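Collecting demos in sim for a plate-handling policy

I spent most of September gathering demonstrations for our plate-moving setup (the project is called Pollow, don't ask me why), and I got enough emails about it that I figured I'd just write the whole routine down. I'm assuming you've got a simulator running and some way to drive an arm by hand. I use a Drasitz controller, but a cheap gamepad will get you surprisingly far!

Step 1. Check your views before recording anything

Do this first, please. I once recorded 285 episodes with the wrist view pointed a bit too high and had to throw out most of them (Nives Ferri, who trains our models, was very nice about it). Open the gripper all the way and look through the wrist camera. You want both finger pads in view, with the gap between them clear enough that you can line up on whatever you're going for.
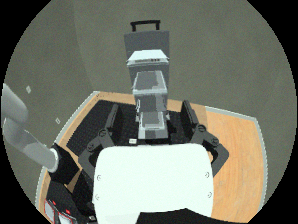
Step 2. Shuffle the layout

If every box starts in the same spot, the model just memorizes the spot. I move the loose parts a little and turn them a little between episodes, then do a bigger reshuffle every 9 episodes or so. The fixtures stay put. Keep the little white labels where the overhead view can find them, and don't let two parts overlap unless you want a stack.

I also start the arm from different places, some low over the mat, some way off to the side. It feels fussy, but our first policy fell apart whenever the arm began anywhere new, and this fixed a lot of it.
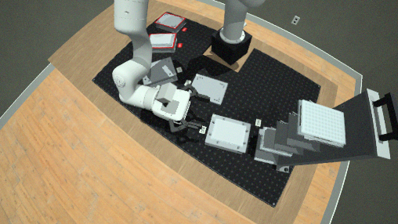 Fingers open over the mat, with the second arm on its pedestal at the back.

Step 3. Drive slowly, and commit

Come in from above, slow down near the part, pause for a beat, close. Try not to wiggle! Every nervous little correction goes into the data, and the model will happily learn your nerves. If you miss, back off and try again in the same episode. I keep those, as long as the recovery is clean, and tag them "retry" so Nives can weight them separately.

Watch the outside view as well as the wrist one. With the arm hanging down over the mat it can cover up a good chunk of the layout, so I like a second angle where the ramp and the plates on it stay visible.
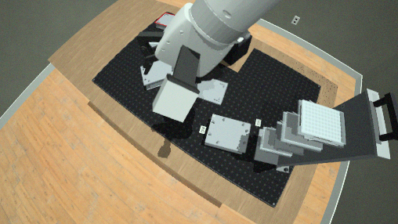
Step 4. Replay and prune

Play everything back at double speed with your hands off the controls. I delete anything where I stalled for more than 2 seconds, or bumped a part I wasn't reaching for. Aldo Mancuso wrote us a script that flags the stalls, which saves my eyes, but I still look at each one.

We stopped at some 700 episodes after pruning. If you've got fewer, train on them anyway and see where the policy gets stuck, then go record more of exactly that.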